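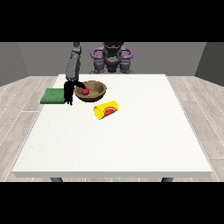

我搬进现在这套房子的第一个晚上，把客厅的开关一按，第一反应是想去交作业。

真的，就是那种高中晚自习的亮。天花板上嵌了一圈筒灯，中间还有一块方方正正的平板灯，同一个开关管着，要亮全亮，要灭全灭。我坐在沙发上，对面窗玻璃里映着我自己，黑眼圈一清二楚，头顶油得发光。隔壁楼的人要是愿意，大概连我晚饭吃的什么都能看明白。

所以这篇东西我想说的很简单：我们家里的灯太亮了，亮得没有道理，而且大家好像都觉得亮就是好。我憋了很久，今天一口气说完，说得不对的地方欢迎来骂（骂之前请先把你家大灯关了）。

## 先说亮是怎么变成好事的

我小时候家里用的是白炽灯，60瓦，一根电线吊着，灯泡上面扣个搪瓷罩子。灯底下是饭桌，饭桌以外的地方就暗下去了，墙角堆着的白菜和自行车都只剩个影子。我妈在灯下面择菜，我在灯下面写字，我爸想看报纸也得凑过来，一家人就挤在那么一小团光里头。

后来条件好了，换了日光灯管。换的那天我记得特别清楚，管子跳了好几下，然后整个屋子哗地一下白了。全家人都抬着头看，我奶奶说了一句：这下跟供销社一样了！她这是夸奖，最高级别的夸奖。在她那里，亮就是公家单位，就是有电、有钱、日子往上走。谁家晚上窗户黄黄的，那是舍不得用电，是要被人在背后说两句的。

我完全理解这种心情。一个在煤油灯底下纳过鞋底的人，你跟她讲什么氛围、什么层次，她会觉得你吃饱了撑的。她说得也没错，暗对她来说是真的苦，是针扎手，是下台阶摔跤，是孩子写作业把头发燎了。

可是现在已经过去多少年了呀，灯早就不缺了，我们还在按照缺灯的逻辑装灯。装修的时候师傅问你要几瓦的，十个人里有九个回答：亮一点的。师傅也乐意，亮一点的好交差，没有哪个业主会因为灯太亮把他叫回来返工。于是越装越亮，到最后一间卧室的天花板比牙科诊所还讲究。

## 我那盏2133流明的灯

说回我自己的房子。房东把房子交给我的时候，特地把客厅那块平板灯介绍了一遍，Trameck牌的，说是花了大价钱。包装盒他还留着，搁在阳台柜子上头，我后来爬上去看过一眼，上面印着2133流明。

我当时对流明没有概念，就去查了查。以前那种60瓦的白炽灯泡，随牌子不同，一般也就七八百流明的样子。也就是说我房东在一个放沙发的地方，给我装了差不多三个我童年的饭桌，这还没算那一圈筒灯呢。

你可能会说，亮你别开不就行了。我试过啊！不开大灯，客厅就剩下电视机的待机红点。整间屋子的设计里就没有“半亮”这个选项，只有手术室和防空洞，你挑一个。

我熬了大半个冬天，到十二月实在受不了，下了班跑去买灯。那家店叫Brullier，开在家具城二楼最里面，店里一半的货是给酒店配的。我跟店员说我想要一盏不太亮的灯，店员愣了一下，问我是不是要小夜灯。我说不要小夜灯，就是正经放在客厅里的，坐在旁边能看书，但是别的地方可以暗。她领着我转了一大圈，每指一盏就说一句“这个也很亮的您放心”。我越听越不放心。

最后买了一盏落地灯，布罩子，213块钱，暖光，底座有点晃，我在下面垫了一张叠起来的收据，一直垫到今天。

那天晚上我把大灯关了，把它打开，然后坐下来，忽然就听见了冰箱的声音。

我也说不清为什么灯一暗耳朵会变好。可能是大灯底下人一直处在一种“我是不是还有事没干”的状态，地上的头发、茶几上的灰、没叠的衣服，全都看得见，全都在喊你。灯一暗，它们都闭嘴了。头发还在地上，我知道，但是它明天再喊也来得及。

## 有人会说伤眼睛

每次我讲这个话题，总有人跳出来说：暗的地方看东西伤眼睛。我妈就说了几十年，现在打视频电话，第一句还是“你怎么黑乎乎的，把灯打开”。我说开着呢。她说那就是灯坏了。

我不是医生，眼睛的事我不敢乱讲，该问大夫的去问大夫。小朋友写作业、老人穿针、你在案板上切土豆丝，这些时候光就应该给足，我一个字都不反对。我家厨房台面上那条灯带我还嫌不够亮，后来又加了一条。切菜这种事情我是很惜命的。

我反对的是另外一件事，就是把“做细活需要亮”直接推广成“只要人醒着，屋里每个角落就都得亮”。你躺在沙发上跟朋友打电话，需要看清天花板的四个角吗？你泡脚呢？你抱着猫发呆呢？晚上九点多，人都瘫成一摊了，身体在往下沉，头顶上还是正午十二点。我自己的体会是，在那种光底下我会莫名其妙地精神，然后莫名其妙地刷手机，刷到很晚，再去怪手机。手机当然有责任，不过那块平板灯我看也跑不掉。

看书也是一样。看书需要的那点光，落在书上就够了。落地灯往椅子后面一放，书页是亮的，手是暖的，墙那边爱多暗多暗，我又不看墙。我反而觉得这样更容易读进去，大灯底下读书，眼睛老往外跑，跑到书架上去，跑到空调遥控器上去，跑着跑着就站起来收拾东西了。

## 吃饭这件事最能说明问题

我以前上班的地方楼下有家小馆子，叫Semaan，卖烤肉和一种很酸的汤。店面小，灯也少，每张桌子上方垂一盏，低低的，站起来不小心就会磕到脑袋。我们那帮同事加完班特别爱去，一坐就是半宿，什么都聊，聊得第二天见面都有点不好意思。

后来店里重新装修，桌椅换了，墙刷白了，灯换成天花板上一排一排的射灯。菜没变，汤还是那么酸，价钱也没怎么涨。可是大家去了两三次就不太去了。问起来呢，有人说味道变了，有人说换厨师了吧，有人说现在太吵。我坐在里面琢磨了半天，觉得味道真没变，是我们能看见彼此看得太清楚了。同事嘴角有油，我看得见；她衬衫领子起球，我也看得见；她说到一半停下来想了想，脸上那一点点犹豫，我看得清清楚楚，她也知道我看得清清楚楚。这还怎么聊啊，聊天是需要一点掩护的。

从那以后我在家里请人吃饭就再也不开大灯了。饭桌上方我自己拉了一盏吊灯，拉得很低，坐下来刚好照着菜，照着大家的手。第一次来的朋友进门都会说：哟，停电啦？坐下来过一会儿就不说了，再过一会儿就开始讲自己家里的事了。菜也占便宜，我做的红烧肉颜色老是调不好，大灯下发灰，吊灯底下看着居然像模像样的，有人还问我要方子。

（方子没有，就是灯。）

反过来，我也去过那种特别明亮的家里做客，主人热情得不得了，水果切了一大盘。可是灯一打下来，大家都坐得直直的，像在等叫号。坐到八点多就有人看表，说明天还得早起。主人一个劲地留，越留大家站起来得越快。我当时特别想跟她说，您把那个开关按一下，我们能坐到半夜！到底没敢说，毕竟是别人家的灯，管得太宽了。

## 走廊，阳台，还有外面

灯太亮这个毛病也不光在家里头。

我们小区叫Grerbridge，起了这么个洋名，其实跟桥没有半点关系，倒是有一大堆路灯。前两年统一换过一次，换成了白得发蓝的那种，从此我卧室的窗帘就不够用了。我先是加了一层遮光布，后来又在窗帘边上粘了魔术贴，每天晚上像封仓库一样把自己封进去。早上撕开的时候刺啦一声，猫到现在听见还会跑。

换灯的理由是安全。安全我举双手赞成，我一个人走夜路也怕。可是那种灯特别刺眼，你走在下面，灯底下是一片雪白，灯和灯之间反而黑得什么都看不见，眼睛来回倒，谁蹲在冬青后面我照样看不着。以前那种黄黄的老灯，光是软的，铺得开，远远看见一个人走过来，是胖是瘦，走得急不急，心里都有数。我觉得这里面是有个误会的，大家把“刺眼”当成了“看得清”。刺眼和看得清差得远了去了，你拿手电筒照一下自己的脸就知道。

楼道里的声控灯我也有意见。本来挺好的东西，有人来就亮，没人来就歇着，多懂事。我们这栋楼后来有人嫌它反应慢，反映了几次，改成了常亮。现在半夜三点，楼道里灯火通明，一个人都没有，亮给消防栓看。我有时候倒垃圾回来，站在那儿，会替它觉得有点累。

还有就是看不见星星这种话，我本来不想说，说了显得矫情，而且城里头看不见星星也不全怪路灯。但是我小时候夏天睡在平房顶上，是真的看见过银河的，不用人教，一抬头就在那里，像谁把面粉袋子抖了一下。我外甥女今年上小学，课本里有一篇讲银河，她背得很熟，然后问我那个东西现在还有没有。我说有啊。她说在哪儿。我指了指上面，上面是一片橘灰色的云，还有隔壁商场的大招牌在云底下一闪一闪的。她很给面子地“哦”了一声。

## 贵的地方都暗

有件事我越想越有意思。你去贵的酒店看看，房间里很少有一盏照全屋的大灯，全是小灯，床头一盏，桌上一盏，沙发旁边一盏，墙角还藏一盏。贵的餐厅也暗，暗得我得举着手机才能看菜单（这个我也要批评，菜单上的字那么小，光给那么少，多少有点不想让人看见价钱的意思）。

快餐店亮，候车厅亮，超市亮，医院亮。这些地方要的就是你快点办完事，快点走，亮是对的。可是我们花了半辈子的积蓄买一套房子，或者像我这样每个月掏一大笔房租，结果回到家里，给自己打的是候车厅的光。我们把自己家弄成了一个催人走的地方，然后又纳闷怎么在家老是待不踏实，周末非得去咖啡馆坐着，花钱买人家那几盏昏黄的小灯泡。

我也知道，很多人装大灯是图省事。一个开关，进门啪一下，多痛快。小灯就麻烦了，这儿一盏那儿一盏，每天晚上得挨个去开，睡前再挨个去关。这个麻烦我认。我家现在客厅常用的就2盏，一盏落地的，一盏吊在饭桌上的，开关还离得挺远，我每天得绕半圈。

不过我渐渐喜欢上绕这半圈了。天快黑的时候，我先不开灯，让它自己暗一会儿，窗户外面还是蓝的，屋里的东西一样一样地往后退。等到实在看不清杯子在哪里了，再走过去，把落地灯拧开。这一段也就是烧一壶水的工夫，可是一天里我就只有这一段时间是明明白白知道“现在是傍晚”的。以前啪一下，白天就接着白天，傍晚是没有的，等我再抬头已经该睡觉了。

## 你要是想试试

我不是劝大家回去过苦日子，也没打算让谁去砸吊顶。租房子的人像我，砸也砸不起。可以先从很小的地方来：某个星期一晚上，吃完饭，把大灯关了，就开一盏，台灯也行，床头那盏搬出来也行，放低一点，别让灯泡直接对着眼睛。坐半个小时看看。

头十分钟肯定难受，你会觉得屋里脏兮兮的，会觉得自己在省电费，会忍不住要站起来。家里有长辈的话，十分钟之内一定会有人从里屋走出来，一边说“怎么不开灯”一边把大灯给你按亮了，这时候请你好好说话，别吵架，等人家回屋了再关。我跟我妈的拉锯战打了好多年，她来我这儿住，大灯她开，我关，她再开。去年她走之前那几天，有天晚上我加班回来晚了，推开门，看见她坐在落地灯边上剥毛豆，大灯没开。

我问她怎么不开灯。

她说，开了呀，这不开着呢嘛。

我没敢多说，怕一说她又想起来。换了鞋，坐到旁边跟她一起剥，有一半的豆子剥到地上去了，第二天早上才捡。

灯泡的事还得补一句，买暖光的时候认准色温，我第一次就买错了，盒子上写着“暖白”，拧上去一看，白得很，一点都不暖。后来那只灯泡我装到储藏间去了，找东西倒是挺好使的。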